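Practicum Report – Hospital Chaplaincy Placement
Student: Meenakshi Sisodia
Site: Hosby care home, second term

Went in wanting to know how chaplains talk with residents who don't share their faith. Had 100 hours to fill, most of them on the long-stay floor. Mornings mainly.

Method – sat in on visits, wrote notes after (never during, residents hated the notebook). Three longer conversations were written up as verbatims and gone over in supervision. Names changed.

What came up. Residents hardly ever asked for prayer straight out. They talked about food, sons, a dog. Then maybe at the door, something bigger. I kept leaving too early. In the first verbatim I answer a question about heaven with a reading from class, and you can see the talk just stop. Second one better, I mostly listend. The third was with a Buddhist resident and I had no words ready, so I asked her what she usualy did in the evening. Best visit of the lot.
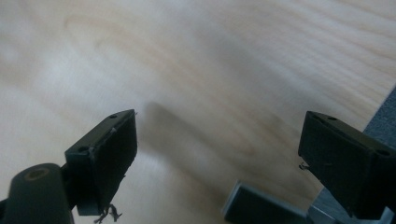
Hsin-yi Wu thought I was too hard on the first verbatim, and asked why the family hadn't come into any of them. Fair. They were in the room for 2 of the visits and I left them out.

Next time – shorter notes, family included, stay by the door longer. Verbatims in the appendix, reading list still to be added.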